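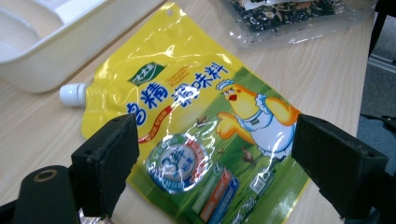
Unit 7: Comparing hand-held parallel grippers on flexible packaging
Laboratory handout, revised November 25, 2018

7.1 Scope

Rigid blocks are a poor test of a gripper. They present flat, parallel faces, they do not change shape under load, and almost any pair of jaws will hold them. Flexible packaging is harder. A filled pouch shifts its contents when squeezed, a film bag offers a loose skin around an uneven core, and glossy film changes appearance with every small rotation under the lights. This unit compares 2 sets of finger pads on a hand-held linkage gripper, using grocery items as the workpieces.

The pads are referred to by supplier name. The Sirnik pad is a soft closed-cell foam. The Erkine pad is a firmer moulded rubber with a shallow rib. Both mount on the same finger block and are exchanged with the driver in the bench kit. Record which pad is fitted before each block of trials. A log without this entry cannot be marked.

7.2 Equipment

Hand-held grippers, left and right
Tool-mounted camera on each gripper
Overview camera, worn at head height
Onsri logging unit and cables
White plastic container, used as the place target
Test items: spouted pouch, clear film bag, small printed box
Spare pads, both types

Check that the linkages close symmetrically. Hold the gripper level, close it slowly and watch the finger blocks against a ruled card. If one side leads the other by more than 2 mm, report it and take another unit. Do not adjust the pivots.

7.3 Procedure

Each pair of students completes 60 trials per session. One student operates and the other logs, changing over at the halfway point.

1. Start the logging unit and confirm that all 3 camera streams are updating. The Inimix viewer shows a frame counter beside each stream. A counter that has stopped is a fault even if the picture looks correct.

2. Place the container toward the back of the table and the test items in front of it, within reach of both hands. Vary the angle of the items from trial to trial. Items laid square to the table edge every time will give an optimistic result.
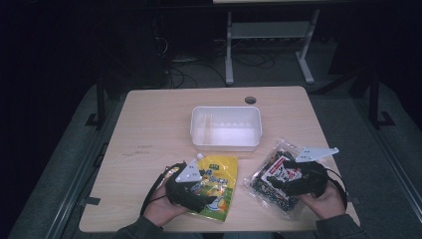
3. Approach with the jaws open. Bring the fingers down on either side of the item and stop before contact. Hold still for a count of 2 so that the start of the grasp can be found in the log.

4. Close until the item is held, then lift it clear of the table. Do not correct the grip once the item has left the surface. A regrasp is recorded as a separate attempt.

5. Carry the item to the container, lower it and release. Note the outcome using the codes in 7.5.

7.4 Notes on the test items

Clear film bag. The load is carried by friction between the pad and the film, and then between the film and whatever is inside it. The second interface is usually the weaker one. A grasp taken high on the bag may hold only film, in which case the contents hang below the fingers and swing during transfer. A grasp taken lower compresses the contents and is more stable, but the fingers must travel further down beside the item and are more likely to touch the table. 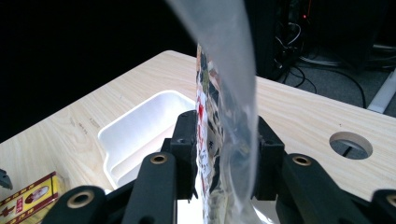 Reflections are the other difficulty with film. A highlight moves as the tool moves, and a tracker that has locked on to one will report slip where there is none. Compare the tool view with the overview before coding a trial as a slip. Where the two disagree, code it as uncertain and leave it out of the slip rate.

Spouted pouch. The spout is stiff and the body is not, so the stiffness seen by the fingers depends on where they close. For this unit, grasp the body only. Lifting by the cap gives a high success rate and says very little about the pads. Trials should include the pouch lying flat and the pouch standing up, coded separately. For the standing case, one gripper may steady the pouch while the other closes on it.
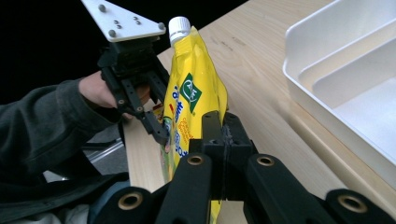
Two-handed trials need a little more care in the log. Enter the steadying hand first and the lifting hand second, and mark the point at which the steadying hand lets go. If the linkages touch one another at any stage, enter a collision code regardless of whether the lift was completed.

7.5 Outcome codes

S: item placed in the container, one attempt
R: item placed after a regrasp
D: item dropped during transfer
F: no lift
C: contact between grippers
U: uncertain, excluded from slip rate

7.6 Reference data and report

The May cohort logged 288 usable trials, and the file is on the course drive. Use it as the baseline for your own results. It covers single-handed grasps only and should not be compared with two-handed trials.

Report success rate by pad and by item, with the number of trials beside each percentage. Plot jaw opening against time for one S trial and one D trial on the same axes. State the pad, the item and its starting position in each caption. Raw logs are submitted with the report, unedited, in the folder structure generated by the viewer.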